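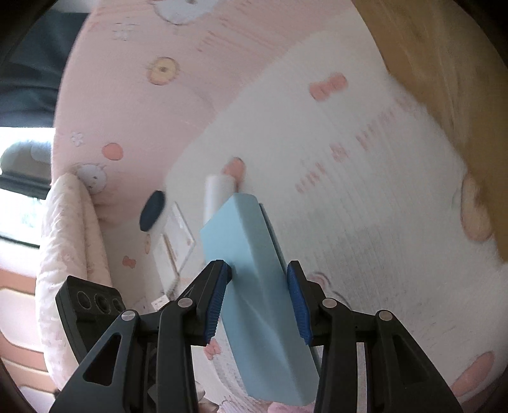
Notes on Water Level and Public Access at Kaijage Lake

Residents and seasonal visitors have written to this blog with questions about the proposed changes at the Mernley Road access site. The following is a summary of the matter as it stands in January, together with some observations drawn from my own years of boating and fishing on the lake. It is offered as a personal account and should not be read as a statement by the Kaijage Lake Association, of which I am a member.

Background

Kaijage Lake lies at the lower end of a short chain that begins at Taston Pond and drains through the Dando River. Its surface area is about 1000 acres. The greater part of the eastern shore is shallow, with a sand and marl bottom that extends well out from land before the first drop-off. The western shore is steeper and more heavily wooded, and most of the older cottages are found there.

The level of the lake is controlled by a low dam at the Dando outlet. The present structure replaced a timber dam built for the log drives. Under the current operating schedule, boards are placed in spring and removed in fall, and the winter level is held lower to limit ice damage along the shore. Owners on the western side have generally supported this schedule. Owners on the eastern side have asked for several years that the boards remain in place later into the season, as many of their docks stand dry before the end of good fall weather.

The Access Proposal

There are 2 public access sites on the lake. The site at the north end is a carry-in launch with a gravel lot. The Mernley Road site has a concrete ramp and parking for 40 vehicles with trailers. The proposal now under discussion would lengthen the ramp, replace the skid pier, and reserve part of the lot for vehicles without trailers.

Ottmar Albers, whose family has owned property next to the Mernley Road site since before the ramp was poured, presented the neighbors' concerns at the most recent meeting. These relate chiefly to runoff from the upper lot, which crosses his lower field after heavy rain and enters the lake beside the ramp. He asked that any new paving be accompanied by a planted strip on the downhill side. Su-chen Mak, who prepared the drawings, replied that a strip of this kind could be included if the row of spaces nearest the water were given up.

I support the planted strip. The loss of a few spaces would be felt only on the busiest weekends, and the water beside the ramp has been noticeably cloudy after storms for as long as I have launched there.
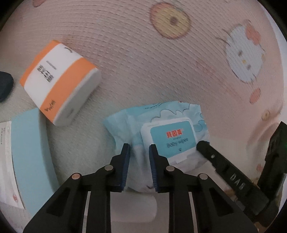
Detail of the rug, with Hello Kitty at upper right.

Fishing and Aquatic Plants

Walleye and smallmouth bass remain the principal game fish. Northern pike are found in the weedy bay south of the outlet, and perch are taken through the ice in most winters. Detlef Lindemann has kept a record of his catches on the lake for many seasons and has kindly allowed me to consult it. His entries suggest that the bass have moved toward deeper water in midsummer, although he cautions that his own habits have changed over the same period.

Eurasian watermilfoil was first identified near the Mernley Road ramp and has since been found at 6 other locations. Hand pulling has been carried out in the smaller beds. Boaters are asked to drain live wells, remove all plant material from trailers, and allow equipment to dry before entering another body of water. A rinsing station was discussed at the meeting, but no source of water at the site has been agreed upon.

Comments and Next Meeting

Written comments on the ramp and the board schedule may be left with Birdie Brannigan at the township office. Comments should state the writer's name and whether the property concerned has lake frontage. The two subjects will be considered separately, and a person wishing to address both is asked to submit two letters.

The next meeting will take place on a Saturday at the township hall. Helmut Hamann will present the outlet readings from the past season, including those taken during the October high water. Copies of the ramp drawings will be available at the door.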